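Workshop > Notebooks > Denelora skirt, sample round

Monday, after lunch

Second go at the lipstick-red midi for Denelora. Wiroj says the first sample "reads young". I'm not sure what that means for a skirt and I don't think he is either.

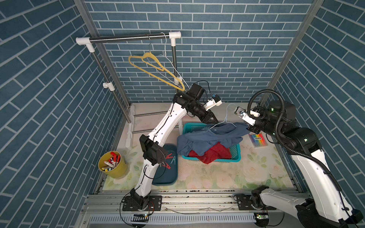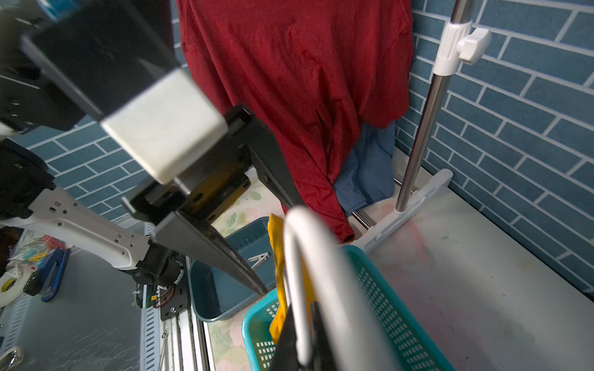

Colour first. The supplier's card calls the new crepe a true red. By the window it's orange, under the tubes it's brown, and I've asked Lamduan to look at it again before anyone writes "true red" on a swing tag. The panel print worries me more. Serpil wants a brick repeat in two blues and I keep saying small bricks go to mush once they're on a moving hip. Blue brick wallpaper with light grey mortar lines, like the walls in the first photo, gets away with it by staying flat. Put that on a bias panel and the courses will wander at every seam. She thinks I'm being difficult. Printed a strike-off at full scale and one at 90 per cent, pinned both to the form. The smaller one is worse. Full scale is only bad near the zip.

Hem: let it hang over the weekend and it dropped 18 mm at the left side, 3 mm at the right. Same cloth, same cutter, same thread. Magdy blames the hanger clips. Could be, but I've heard the clips blamed for most things in this room. Rehanging from the waist tape with no clips at all, and will measure again before I believe either of us.

Lining from Somboon has arrived. They describe it as anti-static. Rubbed a piece on my sleeve and it stuck to me straight away, so I'd like to see what they tested it against. Kept the offcut in the envelope at the back of this book.

Buppha's waistband with the Branar interfacing is the one thing I can't fault yet. Sat in it for the length of a phone call and it didn't roll. Want it washed 20 times before I say anything nice to her about it. The last "permanent" fusible bubbled on the third wash and we had already cut the lot.

Still to do:
- second opinion on red, daylight only
- strike-off with the bricks a third bigger, straight grain
- ask Kondier if their price includes the pressed pleat or if that's extra again
- find out who took my good chalk

Wiroj wants photos of the skirt on a model by the end of May. Told him he can have photos of it on the form, from the right side.

Denelora sample room notebook | Questions to Lamduan Tanasarn | © Denelora | Back to top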